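Handheld gripper demonstration

From the Kolach open wiki on robot learning. Stub class: methods. Last big edit in May, needs more sources.

Handheld gripper demonstration is a way of gathering examples for a learning system without a robot being there. A person holds a gripper fitted with a camera, does a job with it, and the recording (video, finger opening, path of the hand) becomes one example. A policy is trained on many of them and later run on an arm with the same kind of fingers.

Also called: handheld capture, robot-free demonstration. Not the same as teleoperation, where a real arm is driven from a distance.

How it works

One gripper or two. With two, each hand has its own device and each device its own camera, so every episode comes with two views that have to be lined up in time. The wrist view is close to what the robot will get later – same fingers at the bottom of the picture, same distance from the objects. Pads usually ribbed or ridged for grip.

An episode starts with the fingers open and ends when the last item is placed or the operator gives up. Failed grasps are kept in some sets, thrown out in others. No agreement on wich is better.

Tidying tasks

Common choice for home data. Small things are spread over a table and have to end up in a box, lid or tray. Jewellery is liked for this because the shapes differ so much: rings, stiff bangles, limp chains, watch straps.

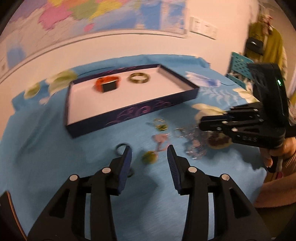

Two-gripper demonstration with small accessories and an open tray on a patterned tablecloth.

Difficulties noted by people who do this work:

Chains and bead strings. Change shape at every touch. Hard to label a single grasp point.
Rings. Small target, easily hidden by the fingertips in the last few centimetres.
Patterned cloth. Busy prints make it harder to pick out the objects, but a model trained only on plain tables does badly in real homes. Most guides now say mix both.
Blur. Fast wrist moves smear the close view. Operators are told to slow down near the object, not everywhere.

The Parnon set

Parnon is a tabletop tidying collection put together by Ludivine Carré and Julián Herrero. 2,765 episodes, 59 of them held back for testing. Recorded by 16 operators in ordinary homes. Another 202 were dropped in checking, nearly all for lost tracking. Carré wrote the operator sheet, which is short: one item per grasp, don't throw, don't use your bare fingers to help.

Herrero's notes on the set say that jewellery already in the box was the worst part of it. A ring alone on the cloth is easy enough to see from the wrist. The same ring next to a bangle and a heap of beads is not. 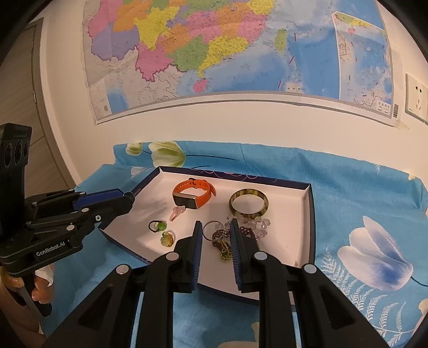
Crowded containers also raise the question of what counts as done. Parnon marks an item as placed once it has been let go inside the rim, even if it lies on top of something else. The Govov guidelines are stricter and want no overlap, wich makes for longer episodes and more regrasping. Scores from the two can't be compared directly.

Compared with other methods

Teleoperation gives exact joint data but needs the arm on site, and it's slow. Plain video of bare hands is cheap, but the hand has to be mapped onto a gripper afterward and the fit is often poor. Handheld capture sits between the two. Weak points: no force reading on most devices, and people reach in ways a fixed arm can't copy. Picard, a filtering tool, removes paths outside the reach of a chosen arm before training [citation needed].

See also

Imitation learning
Bimanual manipulation
Wrist cameras
Deformable objects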